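Notebook, laundry bench, 26/11/2021
Basket pick, wrist camera view before first approach
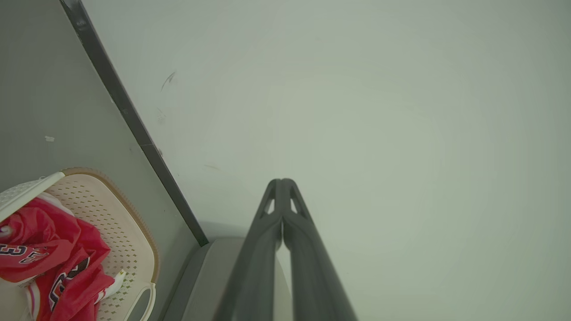 Wrist view, fingers closed. Red jersey on top of the load, white pieces under and beside it.

Purpose of the week: decide whether the arm can empty a mixed basket onto the sorting table without a person stepping in. Folding is out of scope until this works. Muammer Çetinkaya wants a yes or no for the Vamport review in January. My answer as of this entry is no for mixed loads, maybe for a load of large single items.

Setup
Arm on the low mount. Narrow tapered fingers, same pair as on the Grilla handle trials. Pads not changed. Planner is the Clirus build from the shared drive, default speed, force limit left at 8 N. Cream perforated basket, tan rim. Overhead camera off for the first block so that everything had to come from the wrist.

Start pose
The pose in the capture is poor. Fingers are closed and pointing off into the pale surface, basket down in the lower left corner. Most of the pixels are spent on nothing. The planner does find the basket from there, but its first move is a long sideways sweep that takes time and brings the fingers close to the rim. Shifted the start pose toward the basket and opened the fingers before the move. Kept the old pose in the config under its own name in case we need to compare.

Segmentation
Red against cream is easy. The jersey mask came out clean on the outer boundary. Inside that boundary the black lettering with white outlines splits it. The big black graphic lower down was returned as a separate object, and the numeral 3 as another. Merging by color does not fix this. Merging by depth does, mostly, as the print lies in the same folds as the cloth around it.
White pieces are worse. The one above the jersey was joined to the white lattice part lying over the basket edge. The one near the handle opening was joined to the handle band in some passes and dropped in others. I could not say from the image alone whether that second piece is a sock or the corner of something larger, so I do not blame the model for that one.
The diamond holes in the basket wall produce speckle in the depth map. Median filter helps. Too wide a filter eats thin hems.

Grasp attempts
Block A, jersey on top, 100 tries, cloth put back by hand after each. 70 ended with the jersey clear of the basket and on the table. Failures, most common first:
- pinch too shallow, fabric slides out during the lift
- pinch on the printed area, which is stiffer and does not bunch between the tips
- jersey lifts but drags a white piece with it, which then drops on the floor side
- fingers catch the basket rim on the way down, force stop

The glossy fabric is slippery. Going deeper before closing helps with the first failure and makes the third one worse. Tried 2 depths and settled on the shallower of them for the rest of the block.

Block B, small white pieces only, jersey taken out first. Stopped early. The tips close well on a raised fold and badly on anything lying flat against the basket wall. Twice the arm gripped the handle opening and tried to lift the basket. It has no notion that the basket is not laundry. Added a no-go volume around the walls by hand. It worked until the basket was bumped, after which the volume was in the wrong place and had to be redrawn.

Notes on time
A person empties this basket in one motion by tipping it. That is the comparison Muammer will make and he is right to make it. We looked at tipping with the Yüksel rig last winter and dropped it over payload. Picking item by item only pays off if the sorting happens in the same motion, reds to one side and whites to the other. Sorting by color was correct whenever the item was held alone. It was wrong each time two items came up together, as the classifier takes the larger area and calls the whole bundle red. In a real wash that is the expensive mistake.

Changes for the next run
Softer pads on both fingers, same taper.
Shake step after lift, small amplitude, over the basket and not over the table.
Second look from the wrist after lift. If more than one color is hanging, lower and release.
Basket pose from the rim, refreshed before every pick. The tan rim should be easy to track against the cream.
Get the lattice piece off the basket before starting, and do a separate set with it left on.
Log pinch depth with each result. I was writing it down by hand in block A and missed several.

Open question for Muammer: does the review want an unattended basket, or is one human correction per load acceptable? The second is within reach with the current hand. The first is not.

Raw logs and masks are in the bench folder. Arm parked, power off, force limit back to default.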